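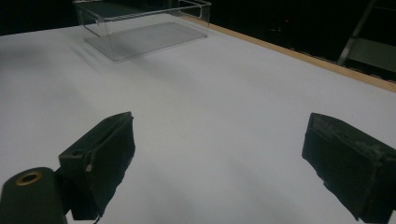 When should the finger pads be changed during a gripper comparison?

Change both pads before the next set of grasps if either one has frayed edges or torn foam. A worn pad against a fresh one makes the results hard to compare.

Hand-held gripper check, Altex and Dudero units
Filled in by: Nisreen Khalaf
Month: June

1. Fingers open fully and close evenly
OK on both. Dudero closes a little slower.

2. Pad foam, left and right
Replace. Frayed on the lower edge of the left finger, scuffed and ragged on the right.

3. Threaded insert in mount
Seated. Check again after 60 grasps.

4. Wire clear of moving parts
OK. Keep an eye on it when the fingers are wide open.

5. Table clear between fingers, bin set back
OK. Clear plastic bin, same one for both units.

6. Grasp log complete
Altex 27 entries, Dudero 21. Barnabás Fülöp to run the missing Dudero grasps after the pad change.

7. Spare pads in drawer
Four left. Order more.

Comments: Do not mix old and new pads on one unit. Write the pad change in the log before starting again. Item 2 must be signed off before the Altex goes back into the comparison.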